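Grasping Thin-Walled Cups with a Multi-Fingered Hand: Effect of the Approach Angle
Project report, Manipulation Unit
Shiuli Herath, Fletcher Ormsby, Keabetswe Dlamini
Supervisor: Anahera Ruawai

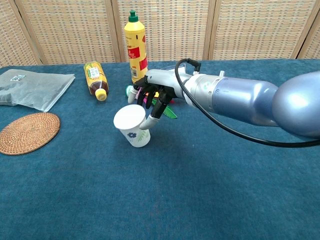

Figure 1. The hand over a paper cup, angled downward, with other objects on the table behind.

1. Introduction

Paper cups are easy for people and quite difficult for robot hands. The wall is thin, the cup weighs almost nothing when it is empty, and a small push at the rim is enough to tip it over. In our first month of the project we tried to pick up cups with the same settings which we used for bottles, and most of the cups were crushed or knocked down. For this reason we decided to study only one question: does the direction from which the hand arrives change how often the cup is lifted without damage?

2. Set-up

The arm is mounted at the side of a table covered with teal-blue cloth. We chose cloth because on the bare table top the cups were sliding away at first contact. Behind the table there is a folding screen with woven panels, which keeps the background the same in every recording. The control program, called Ventura by the group before us, was kept without changes except for the finger closing speed.

Other objects stay on the table during the trials, among them a yellow squeeze bottle and a drink bottle lying on its side. We wanted the cup to be found among other things, as it would be in a kitchen. The cup is always the target.

3. Method

We compared two approaches. In the side approach the palm is vertical and the hand moves parallel to the table. In the angled approach the hand comes from above and is tilted downward, so that the thumb goes down one side of the cup and the other fingers close from the opposite side. The tilt was fixed at 40 degrees from the horizontal for all angled trials.

In total we recorded 456 trials, half with each approach. The cup position was changed after every trial, following a list prepared by Fletcher before the start. Each trial was marked by two of us separately as lifted, deformed, tipped or missed. A cup was called deformed if the rim could not return to its round shape by itself. Used cups were replaced after 17 grasps even if they looked good, as the paper becomes softer with handling.

4. Results

The angled approach was clearly better. Cups were lifted without damage in 70 per cent of the angled trials. With the side approach the result was 40 per cent, and tipping was the most common failure. The usual reason was that the fingers touched the cup before the thumb was in place, so the cup was pushed and not held.

Failures of the angled approach were of a different kind. The cup seldom tipped, but it was sometimes deformed near the rim, where the thumb presses first. Lowering the closing speed helped with this, although we changed the speed only in the practice runs and cannot give a proper comparison.

We also noticed that cups placed close to the other objects were missed more often. In these positions the planner keeps the fingers far from the neighbouring items and stops too high. We did not plan the trials to test this, so it is only an observation.

5. Limitations

All the cups were empty and of one size. A cup with water has a lower centre of mass and would probably behave better in the side approach. The marking was done by the same people who built the set-up, and in February we had to repeat one block of trials when the two markers did not agree on what is deformed.

6. Further work

Isla Dunstan will continue with filled cups next term, and will try to use the fingertip force to decide when closing should stop. The trial list and marking sheets are stored in the Clotley folder on the unit drive.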